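Irkdale Hand Kit: Gallery
Posted 6 January 2020 by Baiba Sproģis

We've been working with the Irkdale hand kit since November, and I'm still a little giddy about it. It's a two-finger gripper tool you carry around and use like a big pair of tongs, doing the job yourself while the kit records how you did it. Tundero sells it as a box of parts with a good printed manual, and Aušra Kivi and I had ours together in one long evening (with a break for soup). If you have ever tried to teach a robot arm a chore by typing in positions, you'll know why I grinned through the whole first session!

Our chores come from a list we call Nimulska, after the street the workshop is on. It has 17 jobs, all of them things you'd find in an ordinary office or classroom: wiping, stacking, opening, straightening, putting away. Whiteboards are my favorite. They're flat, thin and shiny, so you have to think about where to take hold, and I love watching people work that out with the grips in their hands.

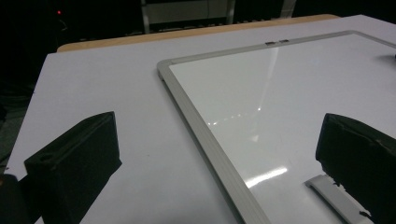

How long does it take to learn to use the kit?
Most people are comfortable after one short practice session. Squeezing and letting go feels natural right away, and judging the distance between the fingertips takes a bit longer.

Whiteboard on the table, fingers spread wide with the corner of the aluminum frame between them. I like the chunky shape of those black fingers, and you get a nice look at the two little metal fittings on the top rail.

A few more notes for anyone thinking of getting one. The grip is kind to small hands, and Aušra, who has very large ones, gets along with it too. We've recorded around 200 runs so far and kept 121 of them. The rest were mostly me starting before I was ready, plus one afternoon when I forgot to charge the battery. Swapping fingers takes 2 screws. I do wish the screws were a bit longer, and the lid of the carrying case could close more firmly.

The recordings go into Lâm, the viewer that comes with the kit, where you can play a run back, trim the ends and give it a name. It's quick and friendly, though the search box only looks at names, so pick good ones from the start! Ours begin with the chore and then the initials of whoever was holding the tool.

Drawers and cupboard doors are up next on the Nimulska list, and Aušra has already called dibs on the drawers.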